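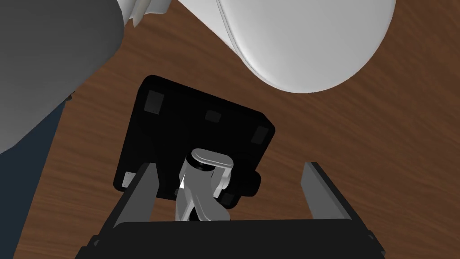
Kitchen tap handle stiff after cartridge change - hard water or my mistake?

Forum > Plumbing and Water > Taps, mixers, valves

vkovalchuk
Posts: 34
Good evening to all. I will try to write everything in order, so please forgive the long message.

We have a single lever mixer in the kitchen, make Vonex, bought together with the flat nine years ago. In winter it began to drip from the spout, one drop every few seconds, then more. I bought a new ceramic cartridge from Geveck, because the shop did not have the original one, and the seller told me that it is the same size (35 mm, with flat base). I closed the water under the sink, took off the handle, unscrewed the ring nut, changed the cartridge and assembled it back.

The drip has stopped. But now the lever is very stiff. To lift it I need to use two fingers and some force, and my mother, who has arthritis, cannot open it at all. From side to side it moves better, but also not like before.

My questions are these:
1. Is it normal that a new cartridge is stiff and becomes softer after some weeks?
2. Could I have tightened the ring nut too much?
3. Is it allowed to put grease inside, and which one?

Our water is hard. The kettle must be descaled every second week.

Thank you in advance,
Vsevolod

pennyfold
Posts: 2,384
Question 2, almost certainly. Undo the ring nut, then do it up by hand till it stops, then a quarter turn with the spanner and leave it alone. People swing on those nuts like they're doing wheel nuts on a lorry. If you squash the cartridge body the discs grind together and you get exactly what you describe.

Don't put grease inside a ceramic cartridge. It comes greased.

Harasym_O
Posts: 211
I agree with pennyfold about the nut, but I do not agree about the grease. I have opened many cartridges, and in the cheaper ones the factory grease is very little. A thin film of silicone grease, the kind which is approved for drinking water, gives good result. I have one in my own bathroom which I greased in this way and it works well already for four years.

Vsevolod, please check also one thing. Under the handle there is normally a plastic dome or cover. If it was not put back straight, it rubs on the lever and you will think that the cartridge is guilty.

Ostap

pennyfold
Opening cartridges is asking for trouble. The discs are lapped flat, you get one bit of grit between them and it'll drip forever. For what a new one costs I'd never bother.

Harasym_O
For you maybe it is cheap and there is a shop in the next street. I live in a place where the original part must be ordered and comes after three weeks. So I learned to open them. You work on a clean towel, you do not touch the faces of the discs with the fingers, and there is no grit.

dripdry
Posts: 96
Has anyone asked whether the Geveck one really is the same height? 35 mm is only the diameter. I've had two "identical" cartridges on the bench and one was taller by the thickness of a coin. If it's taller, the ring nut bears down on it before it ever reaches the proper thread depth, and the handle can foul as well. Put old and new side by side and look.

vkovalchuk
Thank you for so many answers in one evening.

I did not throw the old cartridge away, so tomorrow I will compare. About the nut I must confess that I tightened it quite strongly, because I was afraid of the leak. I have no torque wrench, and the instruction paper from Geveck says only "tighten firmly", and this can be understood in different ways.

Ostap, the dome I put back in the same position, I think. But I will look again.

marrowfat
Posts: 7
Can I jump in with a related one? Mine isn't stiff, it's the opposite, the lever drops by itself and the water slows down while I'm filling the pan. Tighten the nut?

pennyfold
Yes marrowfat, a touch. Opposite fault, same nut. If that doesn't hold it, the cartridge is worn. And next time start your own thread please, these get very hard to follow.

marrowfat
Sorry! Will do. Thanks.

Ballow_heath
Posts: 518
Going back to the hard water. I'm in Ballow and our water is shocking, everything goes white. In my experience a stiff lever on an OLD cartridge is nearly always scale, but on a new one it can't be, there hasn't been time. Unless there's scale left in the seat of the tap body. Did you clean it out before you put the new one in? I use white vinegar on a cloth, leave it an hour, then a wooden skewer to get into the corners. No wire brush, it scratches the seat.

And do fit a filter on the cold side while you're down there. Mine was 1,000 times easier than I'd feared.

dripdry
Careful with vinegar on the outside of the tap. Fine on good chrome for a few minutes, but on the cheaper finishes an hour will leave it dull. Inside the body, on brass, I'd still rinse well afterwards.

Ballow_heath
I've been doing it since we moved in and never had a dull patch. But fair enough, rinse it.

vkovalchuk
I report the results.

First, I compared the cartridges. Dripdry was right to ask, but in my case the height is the same. I measured with a calliper and the difference is so small that I cannot be sure it is not my hand.

Second, I took off the dome. It was straight.

Third, I opened the nut fully, and there I found two things. The cartridge has two small plastic pins on the bottom, which must go into two holes in the tap body. One of the holes was half full with old scale, hard like stone. So I think the pin did not go down completely, the cartridge was standing a little inclined, and with the nut I forced it down. The pin has now a mark on the side.

I cleaned the hole with vinegar and a toothpick (I did not have a skewer) and it took most of the afternoon. After this the cartridge sat down by itself, with a small click. I tightened the nut by hand and then a quarter turn, as pennyfold has written.

The lever is now much easier. I would say it is a little heavier than with the old cartridge, but my mother opened it with one hand. There is no drip since yesterday.

I did not use grease.

pennyfold
Good result. The pin with the mark will be all right so long as it still locates. Check under the dome with a dry bit of kitchen roll in a week, and again in a month. Any damp, the O-rings on the base got nipped when it was sitting crooked.

Harasym_O
I am glad. I still think that grease would make it like new, but if your mother is satisfied then do not touch it.

To your first question no one has answered properly. Yes, a new cartridge becomes a little softer with use, but only a little. If it is really stiff on the first day, one should look for the reason and not wait.

dripdry
Would second that. Also worth saying for anyone who finds this later: turn off BOTH isolators, then lift the lever in the middle position to let the pressure out before you undo anything. I watched my brother-in-law forget the hot one. The ceiling downstairs has been painted since.

tessaline
Posts: 2
Found this through a search, very helpful. My tap is a Maksymiv and there's no little screw visible on the lever anywhere, not under the coloured button either as there isn't a button. How do I get the handle off?

Harasym_O
On some models the screw is at the back or on the lower side of the lever, very small, and it needs a hex key, often 2.5 mm. Use a torch and a small mirror. If there is really no screw, then the handle is probably held by a clip and you pull it straight up, but please look for the screw three times before you pull.

pennyfold
What he said. And wrap tape round the lever if you're going anywhere near it with grips.

tessaline
Found it, underneath, full of limescale so it looked like part of the metal. Vinegar on cotton wool for now. Will report back.

vkovalchuk
One month has passed, so I write again, as I do not like threads where the person disappears.

The kitchen roll was dry both times. The lever is the same as after the repair, maybe a little softer. I also bought a filter for the cold side, as Ballow_heath advised, but I have not installed it yet. The thread on our isolator is different and I must find an adapter. If somebody knows whether it is better to take brass or stainless for this, I will be grateful.

Ballow_heath
Brass. And get one with the fibre washer already in it.

dripdry
Stainless if the rest of it is stainless, otherwise brass. What are the hoses?

vkovalchuk
Hoses are braided, the nuts at the ends are brass with nickel, as far as I can judge. Then I will take brass.

Last edited by vkovalchuk on April 20, 2022

tessaline
Handle's off! Ring nut won't budge though. Starting a new thread before pennyfold tells me to.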